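プレスリリース
報道関係各位

リサス(Lisus)、家庭用包丁の研ぎ直し宅配サービス「Iver」を8月より全国へ拡大
受付窓口はプリルスカ店ほか89店舗に

キッチン用品の企画・販売を行うリサスは、包丁の研ぎ直し宅配サービス「Iver(アイヴァー)」の対象地域を、8月より全国に拡大いたします。これまでは一部地域のみ。離島も対象です(送料別途)。

■ 背景
切れない包丁をそのまま使っている、研ぎ方がわからない、近所の研ぎ屋さんが店を閉めた。店頭でよくいただく声です。当社が春に会員向けに行ったアンケートでは、回答1341件のうち334件が「購入してから一度も研いだことがない」との回答でした。買い替えの前にまず研ぎ直しを、というのが今回の拡大のねらいです。

■ サービス内容
・申込み:ウェブまたは店頭。ウェブは24時間受付
・専用の配送箱「Vachon(ヴァション)」をお届け、包丁を入れて返送するだけ
・1箱に2本まで
・お預かりから返送まで通常一週間ほど。年末は混み合うためお早めに
・対象:三徳、牛刀、ペティ、菜切り、出刃。ステンレス、鋼とも可
・セラミック、パン切り(波刃)は現在お受けできせん。準備中です

刃こぼれ、柄のぐらつきも拝見します。修理が必要な場合は作業前に必ずお見積り。ご連絡なしに追加料金をいただくことはありません。柄の交換は別料金、柄の材質によっては交換できない場合も。

■ 配送箱「Vachon」について
今回の全国拡大に合わせて新しくしました。古紙を使った段ボール製、内側に刃先カバー付き。旧型より薄くなり、玄関先での受け渡しがしやすくなっています。旧型の箱をお持ちの方はそのままお使いいただけます。届いた箱の有効期限はなし。ご都合のよい時にご返送ください。

■ 店頭受付
プリルスカ店(Prilska)をはじめ、合計89店舗で受付。プリルスカ店では8月中、まな板の削り直しもあわせて承ります。木製のみ、厚みが足りないものはお断りする場合があります。受付は午前10時から、閉店の30分前まで。お持込みの際は刃を新聞紙や厚紙などで包んでください。お車の方は提携駐車場をご利用ください、

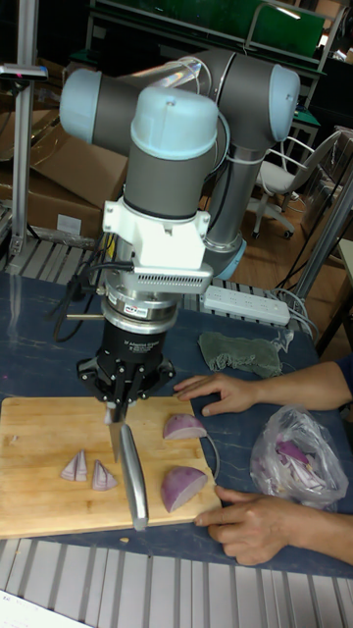
金属柄の包丁と木のまな板

■ ご家庭でのお手入れについて
研ぎ直し後の包丁には、お手入れカードを同封します。使ったらすぐ洗う、よく拭く、食洗機には入れない。鋼の包丁はとくに水気にご注意を。しまう前に椿油を薄くひと塗りすると錆びにくくなります。カードの内容はウェブでも公開予定です。

■ 今後の予定
波刃への対応、はさみの研ぎ直しも検討しております。決まり次第あらためてお知らせいたしします。

■ 本件に関するお問い合わせ
リサス 広報担当
お問い合わせはリサス公式サイトの報道関係者さま専用フォームより。写真素材のご希望も同フォームにて

※記載の内容は発表時点のものです。予告なく変更となる場合があります。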